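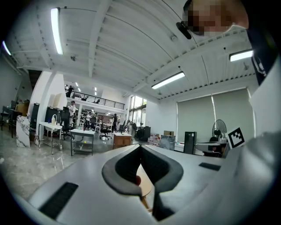

Speaker notes: Getting from two hands to one clean trajectory
Rommel Policarpio, tooling track, 15th April

(Wait for the room to settle. Water. Clicker check.)

Hi everybody, I'm Rommel, I write the software that sits between a person waving two grippers and a policy that learns something from it. Ingegerd Lunde did most of the calibration work I'm going to show, and she's in the third row, so ask her the hard questions!

Quick hands up: who here has trained on handheld gripper data? OK. And who has thrown some of it away without being sure why it was bad? (Pause, let them laugh.) Same people. Good, this talk is for you.

The project is called Pekdale. It takes raw recordings, meaning video, inertial data and gripper width, and turns them into trajectories you can feed to a training job. When I took it over it was one giant script, and I loved it and it was awful. You'd start it in the evening and in the morning you'd have either a dataset or a stack trace from a file called utils_new_2.

What came in, what came out

This is the October number, the one that got me the time to do a rewrite. We had 1197 episodes in the queue. 522 of them came out the other side with a full pose track for both hands. (Let that sit. Don't rush it, you always rush it.)

So my first thought was that tracking was broken. I spent far too long inside the visual odometry code, tuning feature thresholds, feeling very clever. It barely moved. What I should have done on day one was write down the reason each episode got dropped, and that's the first thing I want you to take home. The old script had one exit for everything. Lost tracking, clock offset too large, missing calibration, corrupt file, all of it went to the same "skip" line.

Now every stage returns a result or a named failure, and the failures get saved next to the data. It's the dullest code in the repo and it's what I'd port first if you gave me a fresh one.

(If short on time, skip to the clocks part.)

One table, two hands

The task set is tabletop stuff. Pick up the pen, put it in the basket, move the bottle, slide the meter over. Small things, and that matters for the software, as a small error in relative hand pose is a big error when you're closing on a pen.

Each gripper gets its own pose track in its own map. That's fine if you only have one. With two, you need to know where the left hand is relative to the right hand, and two separate maps won't tell you that unless you tie them together. The fiducial cubes are one way to tie them. When another camera sees a cube we get a direct measurement, and that measurement goes into the pose graph as a constraint between tracks.

Things I got wrong with the cubes, in the order I got them wrong:

I trusted every detection equally. A marker seen at a steep angle gives you a pose that can flip, and a flipped pose with high confidence will happily bend the entire trajectory around itself. We keep both candidate solutions now and let the motion on either side choose.

I treated the marker faces as if they were independent. They share a cube! If you can see more than one face, solve for the cube once using all the corners you've got. Ingegerd told me this twice before I listened.

I had the cube-to-gripper transform hard-coded. It lives in a calibration file now, one per device, and the pipeline refuses to start without it.
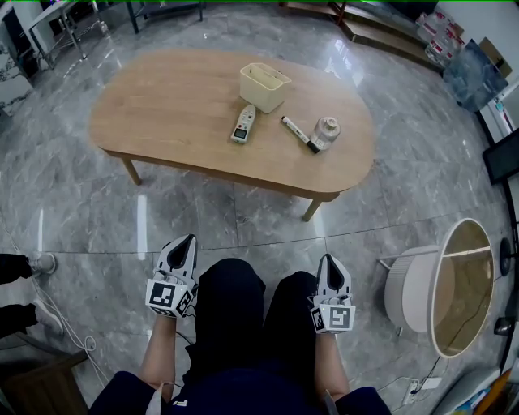

Clocks, my least favorite topic

Every device has its own idea of what time it is. We line them up in two passes. The coarse pass uses the timestamps in the recording headers. The fine pass compares angular speed from the gyro with angular speed from the visual track and slides one against the other until they agree.

The constant offset was easy. Drift got us. Over a long recording the offset at the end isn't the offset at the start, so we fit a line to it. I also tried a spline, because of course I did, and it fit the noise beautifully. Go with the line.

On our test set the worst offset we found was 31 milliseconds after the coarse pass. That sounds like nothing. Now picture the fingers closing on a bottle cap, with the width signal saying "closed" while the image still shows them open. Your policy will learn that faithfully.

(Someone always asks about hardware sync. Answer: yes, it's better, if you have it use it. We wanted something that worked on recordings we already had.)

The viewer

We named the viewer Mikevside and I'm not taking questions on that. You load an episode, you get the video, both tracks in 3D, and a strip along the bottom colored by failure reason. Click on a red bit, you jump there. That's all it does.

I resisted building it for months, thinking plots in a notebook were enough. Then the Marín group asked for one and I threw something together, and in the first afternoon I found a sign error in the gravity alignment that had been sitting there since before I joined. (Show the before and after clip. If video doesn't play, just wave your hands, they'll get it.)

What's still open

Occlusion when the hands cross. We lose the cubes and lean on inertial data alone, and that gets ugly fast.

Reflections. Shiny floors give you features that move when you move, and our outlier rejection catches many of them, though I wouldn't say I trust it yet.

Planning around the arm. A person can reach in ways our robot can't, so Jandville, our replay checker, runs inverse kinematics over each trajectory and flags the stretches that are out of reach. It flags them late, after all the processing. I'd like it to run first.

Slides and the failure code list are on the conference page. OK, questions, and please use the mic.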